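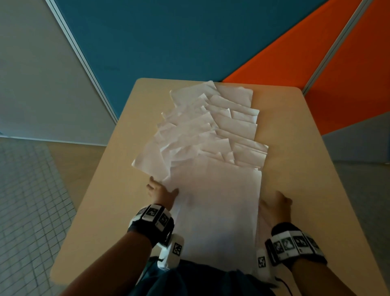 The sheet feeder has been living on my end of the bench for most of June now, and I think I can finally write about it without grumbling. For anyone who is new: I'm building a little machine that picks up one sheet of paper, only one, carries it across a gap and lays it down on the other side. It started out as a present for my sister, who folds programs for her choir, and it has grown a good deal since then. What I had not understood is how much of the job comes before the machine moves at all. A big pile of paper with creased sheets and corners bent up every which way, pushed together with a hand on each side, is about the least friendly thing you can offer a rubber roller, and it is also what people have in real life. My test paper used to come straight out of a fresh packet. The feeder loved it! Then I gave it used paper and it choked on the second sheet.

So I went back to the beginning, which in my case means the kitchen table and a pot of coffee. The first version, which I called Lolard for reasons that made sense late at night, was a roller on an arm driven by a small motor. The arm dropped, the roller turned, the sheet slid forward. With flat paper I got 100 sheets through in a row and I danced around the kitchen a bit. With the crumpled stuff, the roller would catch on a raised corner and fold it under, and then the next sheet would come along for the ride, and then everything stopped and the motor made that sad little hum. I tried a softer roller, I tried a slower drop, I tried a strip of felt to hold back the second sheet (this helped, and I've kept it).

It was Armindo Moreira who got me off the roller. He has the bench across from mine at the shared workshop and he repairs accordions, so he thinks about air all day long. He watched Lolard eat a sheet and asked why I was pushing when I could be lifting. I had no good answer, and I went home and ordered suction cups.

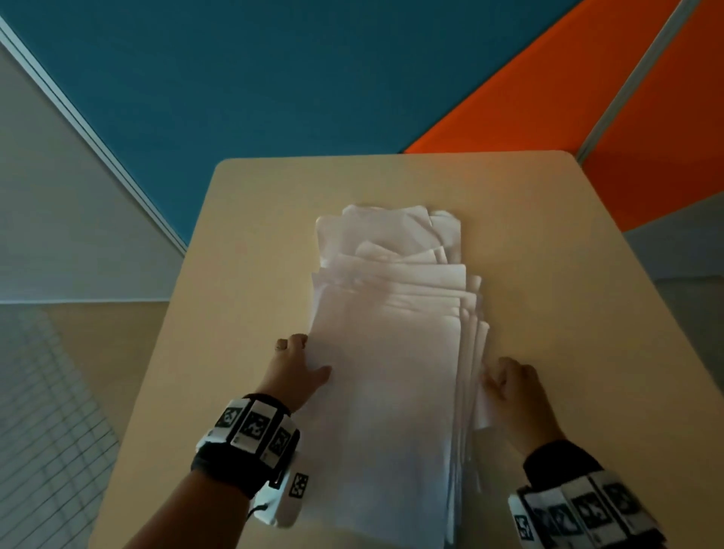 The second version is called Virág, and she has two cups on a crossbar, a small pump, and a valve that lets the air back in when it's time to let go. Each cup sits on a spring, so if one side of the sheet is higher than the other the bar doesn't care very much. The crossbar is printed, the rails came out of an old scanner, and the rest is hardware store stuff. I did all the wiring twice, the first time in a hurry and the second time properly, with the pump on its own supply. If your controller keeps restarting every time the pump kicks in, please go and do that before you spend an evening reading through your code like I did.

The cups will lift a wrinkled sheet as long as they land on a fairly flat patch, and the flat patches are almost never near the corners. I moved the crossbar in toward the middle of the page, which meant longer rails, which meant a new base — and there went another weekend. But it was worth it. On my last proper run Virág moved 198 sheets of mixed, used paper and dropped or doubled 16 of them. I know that's nowhere near good enough for an office, but compared with where Lolard left me I'm delighted.

Most of those 16 were doubles. Two sheets that have been creased together really do want to stay together, and a cup has no way of knowing. I've added a small flick at the top of the lift, where the bar stops short and shakes once, and the bottom sheet often lets go. The felt strip helps here too.
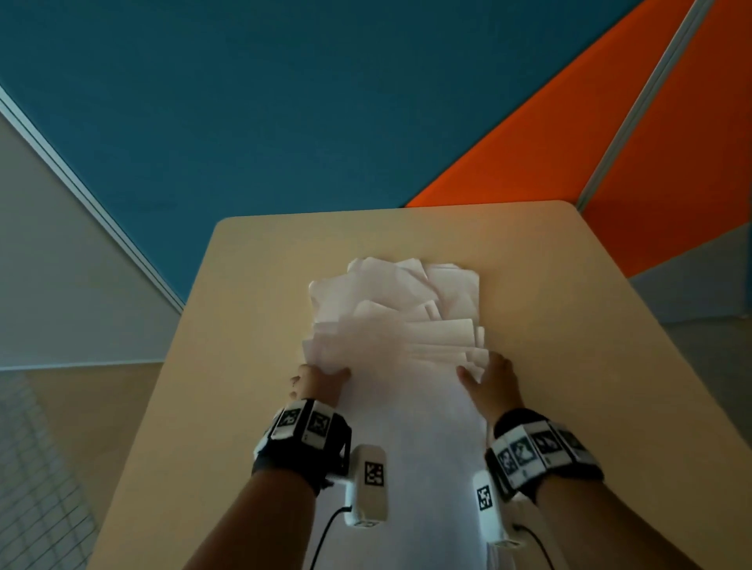 Squaring the pile is the next thing on my list. At the moment the tray has one fixed wall and one that slides, and I push the sliding one in by hand. I'd like it to move on its own, give the stack a few gentle taps and then back off a hair so that nothing is pinched. My first try at this used a motor that was far too strong, and it pushed the whole stack up into a sort of tent. Armindo laughed so hard he had to put down his bellows. I have a smaller motor on the way, and in the meantime I've been playing with a foam pad on the sliding wall, so it gives a little when it meets an edge that sticks out.

A few of you asked for the drawings. I'm happy to share them, but please let me fix the base first, as the holes on the left side are off and I've been making up the difference with washers. Once that's done I'll put up the files, the parts list and the code, messy comments and all. If you've built anything that handles limp or wrinkly paper, do write to me about your cups, especially what size you settled on. Mine are a little small, I think, and I'd love to order the right ones this time.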